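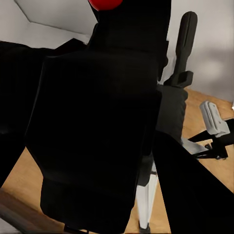 How long should you leave a sourdough starter before giving up on it? Two weeks, if you're feeding it every day and keeping it out of the draft. I gave mine twenty-six days but I'm stubborn.

05/04/2021

Quick one tonight, bread's in and I've got till the timer goes.

So. Starter number three. The first one went pink (bin it, don't think about it, just bin it). Second one I cooked by leaving it on the hot water tank overnight. This one sat there like wallpaper paste for most of a month and then on a Thursday it was halfway out of the jar. No idea what changed. Same flour, same tap water, same spoon.

Flour. I've been using the Undano wholemeal for feeding and plain white for the loaf itself. Tried rye for a few days, smelled amazing, set like cement on the jar. I was chipping it off the bench with a butter knife. Went back to wholemeal.

What I do now, for whoever asked in the comments:

Morning, tip most of it out. Leave a big spoonful. Equal weights of flour and water, stir, lid on loose. Back on top of the fridge. Rubber band around the jar so I can see where it got to. That's it, that's the whole thing. I used to write it all down in a notebook with times and temperatures and it made me miserable.

The tipped out bit goes into pancakes. Egg, pinch of salt, bit of bicarb, splash of milk if it's stiff. My favourite thing to come out of all this, better than most of the bread to be fair.

The bread. Ok. First loaf was a discus. Second loaf had one enormous hole in it, you could have posted a letter through. Third one I was proud of til I cut it and the bottom inch was raw. Since then mostly fine! Hydration is nearly 80 percent which is too wet for me, I know it's too wet, everyone online does it and their dough sits up in a nice ball and mine goes looking for the edge of the bench. Dropping it next time. I say that every time.

Oven is an old Rendau that runs hot at the back left. So I turn the pot halfway. Burnt my wrist twice doing it. Get the long mitts, not the little square ones.

Also bought a banneton from Maldonado, the kitchen shop near the station, and forgot to flour it the first go. Dough welded itself in. Had to soak the basket and pick at it with a toothbrush while watching telly. Rice flour is the trick, a lot more than you think, rub it right into the grooves. Before that I was using a colander and a tea towel and the loaves looked exactly the same, so don't rush out.

Things I still can't do: the fancy scoring. Mine looks like it was attacked. I use a razor blade and I hesitate, and then it drags. Somebody said chill the dough first so it's been overnight in the fridge, we'll see in a minute.

Going away in September for a bit and already fretting about who feeds the jar. Apparently you can dry it out on baking paper and crumble it up and it keeps for ages. Will try that with the spare and let you know. If anyone's done it and had it come back to life please tell me how long it took, I don't want another month of wallpaper paste.

Timer. Lid off, another 2o minutes, kitchen smells unbeleivable. Will put up how it looks inside tomorrow if there's any left by then.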